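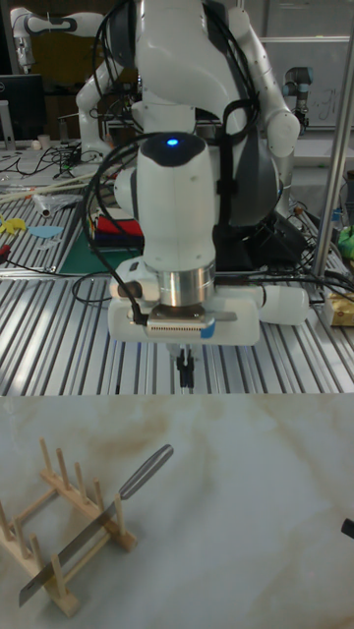

件名:Re: 作業台の上の物と、棒の保管について
差出人:Clorby 工作室メーリングリスト
日付:2020年6月17日

皆様

いつもお世話になっております。スキルクヴィル(Skirkville)側で材料の棚を担当している者です。日本語で長い文章を書くことにまだ慣れておりませんので、失礼な言い方がありましたらお許しください。

先のメールをありがとうございました。引用しながら、順番にお答えします。

> 作業台の左側に置いてある木の細い棒ですが、これは共有の材料でしょうか。
> それとも、どなたかの作品の途中のものでしょうか。
> 束のまま斜めに置いてあるので、手前のカッターマットを使うときに
> 袖が当たって転がりそうです。

共有の材料です。2月にプロルスカ(Plorska)から取り寄せた物の残りで、注文したときは200本でした。今何本残っているかは数えておりません。ご自由にお使いください。

置き方については、おっしゃる通りだと思います。アルミの台は溝がありますから、細い棒を一本だけ置くと、溝に沿って入ってしまうことがあります。私も一度、定規で取り出すのに苦労しました。束のままにしておくほうがまだ安全ですが、一番良いのは、使わないときに台から下ろすことです。棚の下の段に長い筒を用意しましたので、そこに立てて入れてください。筒にはラベルを貼りました。漢字が下手ですが、読めると思います。

> 緑のカッターマットは、台に出したままでいいですか。
> 前の部屋では毎回しまっていたので、迷いました。

出したままで結構です。このマットは、立てかけて保管すると反りが出ます。以前、別のマットを壁と棚の間に入れておいたら、反って、とうとう元に戻りませんでした。平らな所に置いてあるのが、マットには一番楽な姿勢です(「楽な姿勢」という言い方は、物にも使えますか。もし変でしたら教えてください)。

ただ、マットの上に物を積まないでください。それから、接着剤を使うときは、必ず捨てる紙を一枚敷いてください。

> 黄色と水色の切り抜いた形は、捨ててもいいものですか。

捨てないでください。左の端に置いてあるあの二つの形は、次に同じ物を切るときの型として使うつもりです。型なら型と書いておくべきでした。これは私の間違いです。裏に鉛筆で「型」と書いて、平らな封筒に入れます。封筒は514番の引き出しに入れる予定です。引き出しの番号は前の建物の番号がそのまま残っていますので、1番から探しても見つかりません。新しい番号に直したいという意見もありましたが、台帳を全部書き直すことになりますから、私は今のままが良いと思っています。

> 赤い柄の道具の戻す場所が分かりません。
> 台の左の端に置いたままでもいいでしょうか。

端に置くのは、できるだけ避けてください。床に落ちると先が曲がりますし、下に足があれば危ないです。道具の板に赤いテープで印を付けた釘がありますので、そこに掛けてください。釘が少し低いという声は聞いております。10センチ上に付け直したいのですが、壁のその場所は柱がないようで、釘が効きません。板を替える話は、また別のメールでいたします。

> 透明なプラスチックの小さな物が棒の横にありました。何かの部品ですか。

すみません、これは私にも分かりません。ご存じの方は、このメーリングリストに返事をください。分かるまで、ふたのある小さい皿に入れて、棚の上の段に置いておきます。柱の根元のそばにある小さい黄色の包みも、同じように持ち主を探しています。中身は確かめておりません。開けないで、そのまま触らずにおきましょう。

> 赤や青や白の箱が重ねてありますが、中を見ても構いませんか。

構いません。空いている箱があれば、端材入れに使ってください。ただし、箱を奥の机のほうへ移さないようにお願いします。モニターの近くの白いカップの周りも、もう少し空けておきたいと思います。机の上に飲み物を置くことを禁止したいのではありません。型紙や説明の紙をその近くに広げないでください、というお願いです。先月、説明書に丸い茶色の跡が付いて、寸法の「68」が「60」に見えるようになり、私はその通りに切ってしまいました。材料が一枚無駄になりました。

最後に、ホワイトボードのことを書きます。薄く残っている字は、消しても良いかどうか、私には判断ができません。書いた方は、要るならばもう一度濃く書いていただけますか。要らなければ、消してくださって結構です。消すときは乾いた布で先に拭いて、それでも残る所だけ、リンチ(Lynch)の洗浄液を少し使ってください。液を最初からたくさん使うと、表面に白い筋が残ります。

片付けの順番については、まだ決めておりません。私は、長い物、平らな物、小さい物の順が良いと考えています。長い物が台に残っていると、ほかの物を動かすときに引っかかるからです。けれども、前の部屋でのやり方に慣れている方も多いと思いますので、ご意見をお待ちしています。短い返事でも、日本語でも英語でも大丈夫です。

筒と釘の場所が分からないときは、棚の横に手書きの地図を貼ってありますので、そちらをご覧ください。

どうぞよろしくお願いいたします。

Clorby 工作室 材料棚担当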